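4.2 Release windows and the return of lapsed subscribers

The second part of the study looks at how subscribers to Netcombe, a mid-sized streaming service, responded to feature-length specials spun off from long-running animated series. Earlier work on such specials has mostly treated them as long episodes. We treat them as separate titles, with their own promotion and their own audience, and ask whether they bring back people who had already cancelled.

The sample consists of 964 households that had ended their subscription at least once before the first special was released. Each household was followed for 45 weeks. Viewing was logged by title and by time of day, and a household was counted as returning if it paid for one full month and watched any part of a special within that month. Free trials were left out, as were accounts shared with a household already in the sample.

Of the 964 households, 193 returned under this definition. Most did so in the week of a release, and the effect was strongest for the Guren specials, which were placed on the service on a Friday evening with only a short trailer beforehand. The Kamden specials had a longer campaign — posters, two trailers and a repeat run of the older series — but brought back fewer households in the first week.

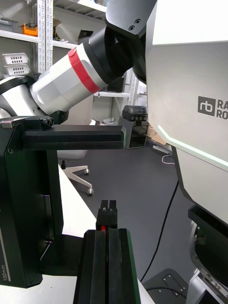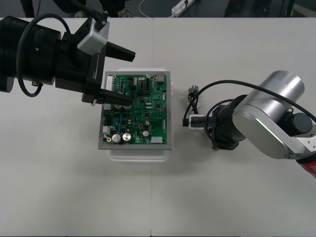
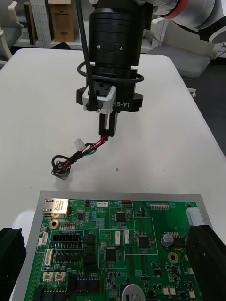 Figure 3. Robot arms and grippers at work.

Two explanations were considered. The first is that a short campaign concentrates interest in a few days, so that returns are easier to observe without being more numerous overall. The second, put forward by Okafor in his study of evening schedules in Cabanatuan, is that lapsed viewers respond mainly to the age of the characters and the promise of an ending. Our data cannot fully separate the two. When the window is widened from one week to four, the gap between Guren and Kamden narrows but does not close, which gives the first explanation partial support.

Length of stay was also examined. Roughly 29 per cent of the returning households cancelled again before the next special in the same series. Those that had watched at least three older episodes during their first month stayed longer, whichever series had brought them back. The July releases were an exception: households returning then left early regardless of what else they had watched. We return to this seasonal effect in Section 5, where the specials are compared with ordinary series openings.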